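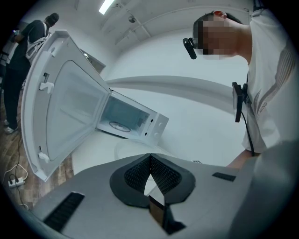 Photo: Teun Wuyts

Student project report – Flooded parking at the Plavolstead river lot

Date: March 26, 2024

1. Why this topic

In December the river came up over the lower parking lot in Plavolstead and four cars were damaged. One went right down the boat ramp. My aunt's car was two rows up and got water in the footwells. She said she never saw a sign. The town said there are signs. So that was the question – are there signs, can you read them, and do drivers know what they mean?

I wanted to do the whole riverside at first. Too much. Kept it to the lower lot, the upper lot and the street that joins them.

2. Background

The lower lot has 186 marked spaces. It sits next to the river path and the far end slopes down toards the ramp. Parking is free after six in the evening so people leave cars there overnight. The upper lot is bigger, 428 spaces, costs money all day, and has not flooded in the years the town has records for.

The river level is measured by a gauge on the footbridge. When it passes the warning mark the town is supposed to close the barrier at the lower lot and send a text alert. Alerts go out through a service called Bitel. You have to sign up. The parking machines are run by a separate company, Birkex, and the two systems don't talk to each other. So a driver can pay for a daytime space in the lower lot while a flood alert is already out. I asked the Birkex help line about this and got a form reply.

3. Method

Walked both lots three times, once in the dark. Wrote down every sign, where it was, which way it faced. Then a short paper survey, handed out at the upper lot exit and outside the supermarket. 200 forms given out. Not all came back and a few had only the first page done, so I used those for question one and nothing else. 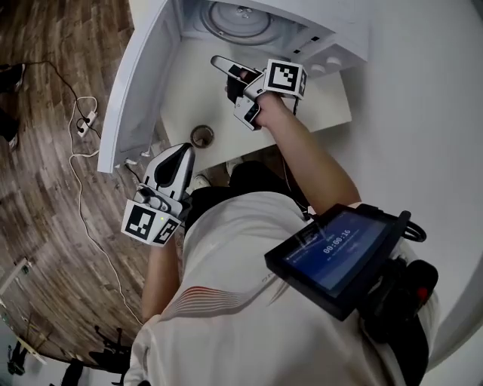 The survey had five questions. Do you park in the lower lot? Have you seen a flood sign there? What would you do if you got an alert at night? Have you signed up for alerts? Would you pay to park higher up? Last one was badly worded – some people thought I meant an extra fee on top of the normal one. Should have tested it on someone first.

Also read the council minutes for the winter, and the insurance leaflet the town hands out at the desk.

4. What I found

Signs. There are two flood signs in the lower lot. One is by the ramp and faces the water, so you only read it if you are coming off a boat. The other is at the entrance behind the barrier post. In daylight you can read it if you stop. At night no chance, there's no lamp near it. Nothing on the joining street at all.

Alerts. Most people who answered had not heard of the text service. The ones who had were mostly locals with a house near the river. Visitors knew nothing about it, and visitors are the ones leaving cars overnight.

The barrier. According to the minutes it was not closed in December until after the first cars were already in the water. The reason given was that the key was held at the Appiah depot across town and the road over was blocked. The minutes don't say who decided to keep it there.

Insurance. The leaflet says flood damage to a parked car is usually covered if you have full cover, but not with the cheapest kind. Several people wrote on the survey that they weren't sure which one they had. 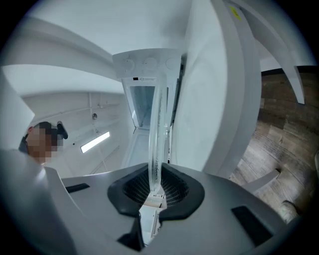

5. Suggestions

Turn the ramp sign around or add a second face. Put a light over the entrance sign. Keep a barrier key at the harbor office. Get a flood notice onto the parking machine screens – this needs Birkex and the town to agree, so probably slow.

A new lit sign would cost 800 dollars going by the price list in the council papers, not counting the wiring.

6. Problems with the project

Survey was done in dry weather and people were in a hurry. No answers from anyone whose car was actually damaged, apart from my aunt, and I left her out of the results. Gauge readings for December had a gap of several hours so I could not check excatly when the warning mark was passed. Asked for the missing part, still waiting.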